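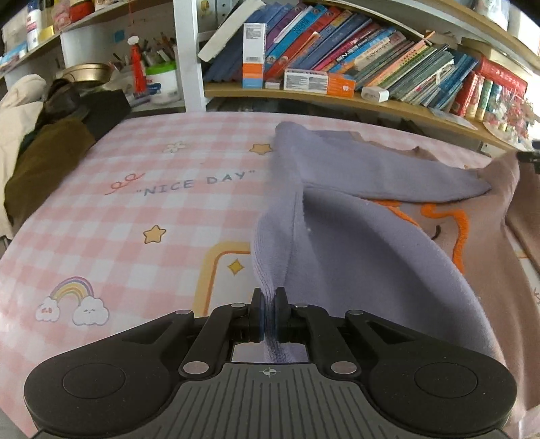
裏起毛スウェットのたたみと棚入れ
Kimlow 衣類室 写真ページ 10月分

Kimlow 衣類室で扱う上衣のうち、裏起毛のスウェットについて、たたみの作業と棚入れ前の置き方をまとめた。対象は大人用と子ども用の長袖で、前開きのものは含まない。ニット、シャツ、パーカーは別ページに分けてある。本文の記述は衣類室の作業基準第3版に合わせている。旧版で「四つ折り」と書いていた箇所は「袖入れ二つ折り」に改めた。動作は同じで、呼び名だけの変更である。

本文中の用語
身頃:胴の部分。前身頃と後ろ身頃に分ける。
リブ:裾、袖口、衿ぐりに付く伸縮する編地。
起毛面:裏側の毛羽のある面。
わ:折り目の側。棚では手前に向ける。
返し:身頃が裏返って起毛面が外に出た状態。一部だけの場合は「部分返し」とする。

1 裾リブのつまみ位置
身頃を広げる前に、裾リブの一点をつまんで布の向きを確認する。つまむのはリブの縁で、身頃側の起毛地ではない。起毛地をつまむと厚みで指が滑り、離した後にも浅いくぼみが残りやすい。リブは編地が密なので、縁を両側から押さえると帯が立ち、縦に走る編目で方向を読める。編目が身頃の縦方向とそろっていれば、ねじれは入っていない。斜めに流れている場合は、そのまま持ち上げず、いったん置いて脇の縫い目からたどり直す。
つまむ強さは、布が落ちない程度にとどめる。強く引くと裾だけが伸び、二つ折りにしたときに裾側の幅が合わなくなる。伸びた裾は時間を置けば戻るが、棚入れの直前に起きると列がそろわない。

2 部分返しの扱い
洗濯場から来るスウェットは、身頃の片側だけ返っていることが多い。起毛面が外に出たまま重ねると、下の面と毛羽が引っ掛かり、上の布だけを動かせない。手順は次のとおり。
まず、外に出ている面が表か裏かを色で見る。表地と起毛面の色が違う品は判別が早い。茶みのあるピンクの表地に薄紫の起毛面という組み合わせは、布の折れが深くても境目を追える。表裏が同色の品では色を使えないため、縫い代の有無で見る。縫い代が出ている側が裏である。
次に、袖を探す。袖が身頃の上に先細りの形で寝ているときは、袖口の方向を確かめてから動かす。袖口が身頃の内側に入っている場合は、手を衿ぐりから入れ、袖口の内側をつかんで引き出す。裾から入れる方法もあるが、起毛面どうしがこすれる距離が長くなるので、基準では衿ぐり側を優先としている。
最後に、身頃を返す。片手で肩の縫い目を押さえ、もう片方で裾を送る。一度に全部を返そうとせず、袖付けの高さで区切る。

3 刺繍のある前身頃
前身頃に刺繍のある品は、折り線の位置を変える。毛足のある太い糸で輪郭を縫い取った図柄は、表面から盛り上がっており、折り線がその上を通ると輪郭が割れて見える。オレンジの糸のように地色との差が大きいと、曲がりが目立つ。図柄が前身頃の中央にある場合は、通常の二つ折りの線を裾側へずらし、図柄全体を上の面に残す。図柄が片側に寄っている場合は、左右の袖の折り込み幅を変えて対応する。
輪郭の内側に細い縫い線がある図柄は、内側の線も折り線から外す。細い線は地の布ごと引かれるので、折った跡が周囲のしわになって残る。刺繍面にはアイロンを当てない。しわが残った品は、裏から手のひらで押さえて平らにし、そのまま置く。
ベレニセ・セルバンテスの試し折りでは、折り線を裾側へずらした品は高さがわずかに増えた。棚の段間には余裕があるため、現行基準ではこの増加を許容している。

4 作業面の敷き布
たたみには、ピンクと白のギンガムの敷き布を使っている。格子は折り線の目安になる。裾を格子の線に合わせて置き、そこから脇線を立ち上げると、左右の傾きを目で拾える。ただし敷き布自体が動くと基準にならない。作業の前に縁を引いて張り、布がたるんだまま品物を置かないこと。
敷き布には「"NICE DAY"」の文字と赤いリボンの線画が入った部分がある。文字はわずかに右上がりに印刷されているので、まっすぐの基準には使わない。合わせるのは格子の線のみとする。新しく入った担当者が文字に裾を平行に置き、全体が傾いた例があった。
敷き布を替えるときは、同じ目の格子を選ぶ。目が細かすぎると線を数えにくく、粗すぎると小さい品の目安に足りない。無地の布は試したが、薄色の起毛面との境が見にくく、採用しなかった。

5 棚入れ前の仮置き
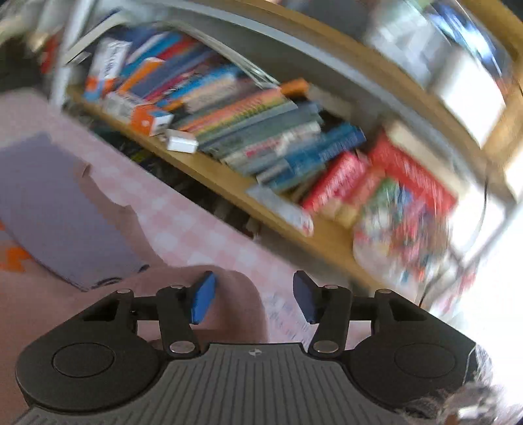

棚入れの前には、たたんだ品を一度平らに置き、縁の状態を見る工程を入れている。棚に入れてから直すと隣の列が崩れるため、直しはこの段階で済ませる。仮置きの面は棚の近くに取り、品物を持って歩く距離を短くする。淡い格子の入ったピンクの面の先に木の棚板が斜めに走っており、棚との間を何度も行き来せずに済む配置である。面の上の平たい薄紫のものは、右側の縁が不ぞろいで、わずかに反っている。縁がこの形のときは、上から押しても平らにならない。反りのある辺を見つけたら、内側へ送るか、折りを一段戻すかを決める。判断は辺の長さで行う。反りが辺の一部だけなら内側へ送り、辺全体に及ぶなら折りを戻す。

仮置きの時間は長く取らない。起毛の品は置いている間に中の空気が抜け、高さが下がる。高さが下がり切る前に棚へ入れると、列の上端が後から沈んで段差になる。一方で長く置くと次の品の場所がなくなる。作業面が埋まったら新しい品を広げず、先に置いたものから棚へ移す。

6 棚の寸法と列の組み方
Herkuvura 棚は有効幅が53センチで、大人用のスウェットを横に二列置ける。一列の幅は、袖の折り込み幅で調整する。肩幅の広い品では折り込みを深くするが、袖が身頃の中央で重なると厚みが一か所に集まるので、重なる手前で止める。止めた結果として列の幅を超える品は、子ども用の列の隣に回す。
わは手前、衿は奥とする。わを手前にすると、取り出すときに上の品の裾を引っ掛けない。衿を手前に置くほうがサイズ表示を確認しやすいという意見はあったが、取り出し後の列の崩れが大きく、現行では表示札を棚板側に付けることで代えている。
一列に重ねる高さは、上の棚板の縁に手の甲が触れない範囲とする。棚板の前縁は帯状の材で仕上げてあり、毛羽が触れる位置まで積むと、引き出しのたびに表面がこすれる。高さは枚数では決めない。同じ表示サイズでも起毛の厚みが品ごとに違うためである。
棚板の手前には指の幅の余白を残す。余白がないと、前面をそろえるために品を奥へ押すことになり、奥の衿ぐりがつぶれる。

7 色の並び
列の中の順は、表地の色で決める。起毛面の色は見えなくなるため、並びの基準に含めない。淡い色を上、濃い色を下に置く。濃色の毛羽が淡色の表地に付くことがあるので、順を逆にする場合は間に薄紙を一枚入れる。
刺繍のある品は列の最上部に置く。上に別の品を重ねると、毛足のある糸が寝る。最上部に置けない数がそろったときは、刺繍の品だけで一列を作り、図柄の向きを一枚ごとに入れ替えて盛り上がりの位置を散らす。

8 記録の付け方
作業の記録は Clatum 台帳に品ごとに付ける。前年度の記録は3,528件で、裏起毛の品はこのうち春と秋の入れ替え時期に集中していた。記入欄は、品番、表地の色、起毛面の色、返しの有無、折り直しの有無、棚の位置の順とする。刺繍の有無は備考に書いていたが、検索の都合で10月から独立した欄にした。
折り直しの理由は、裾の伸び、袖の重なり、縁の反り、折り線のずれの中から選ぶ。複数に当てはまるときは、先に見つけたものを書く。エルハン・タシュデミルから、二つ目以降も残したほうがよいとの指摘があり、次の改訂で欄を増やすか検討している。10月分で折り直しのあったものは37件。内訳は月末の締めの後に台帳側へ載せる。
棚の位置は、棚番号と段と列で書く。「左の上のほう」のような書き方は、棚を入れ替えたときに追えなくなる。

9 毛羽の処理
たたみの後に敷き布へ残った毛羽は、粘着ローラーではなく、湿らせていない平ブラシで一方向に寄せて取る。ローラーは敷き布の織り目を持ち上げ、格子の線がゆがむ原因になる。棚板の上は乾いた布で奥から手前へ拭く。列を抜いたときだけ行い、品物が入ったままの段は拭かない。
毛羽の量が急に増えた品は、洗濯側の条件を確認する。裏返して洗ったかどうか、ほかの素材と一緒だったかどうかを、Coşkun 洗濯場の受け渡し票で見る。票に記載がなければ、ハジェル・クルトゥルシュに問い合わせる。

10 よくある差し戻し
裾リブの片側だけが外に出ている。二つ折りのときに前後の裾を重ねずに折ったもの。開いて前後の縁を合わせる。
袖口が列の外へ出ている。袖の折り返し位置が低い。袖を肩の高さで一度折り、身頃の幅の内側に収める。
中央が高い。両袖が重なっている。片方の袖を裾側へずらす。
わが斜めになっている。敷き布の格子に合わせずに折ったもの。裾からやり直す。
起毛面が外に見えている。部分返しの見落とし。第2項に戻る。
衿ぐりが立っている。たたむ前に後ろ衿を倒していない。上から押さえず、最初の折りを開いて直す。

11 子ども用の品
子ども用は身頃の丈が短いため、袖入れ二つ折りにすると正方形に近くなる。列の奥行きが余るので、前後に二組を並べてよい。奥の組には季節の出番が遅いサイズを入れる。前の組を取らないと奥が見えないため、表示札には両方のサイズを書く。
袖が細い品では、袖を身頃の上で折り返さず、そのまま下ろしてよい。折り返しの厚みを増やさないほうが、小さい品は形が保てる。袖口のリブが裾のリブより先に出ないことだけを確認する。

改訂の控え
第3版:用語「袖入れ二つ折り」を追加。刺繍のある品の折り線を改めた。棚の表示札の位置を棚板側に統一。
第2版:仮置きの工程を追加。
初版:ブランウェン・メレディスによる手書きの手順を書き起こしたもの。

写真ページの整理と本文:ベリル・サルギュル
ニットの平置き、シャツの衿の扱いは、衣類室の写真ページ一覧に掲載している。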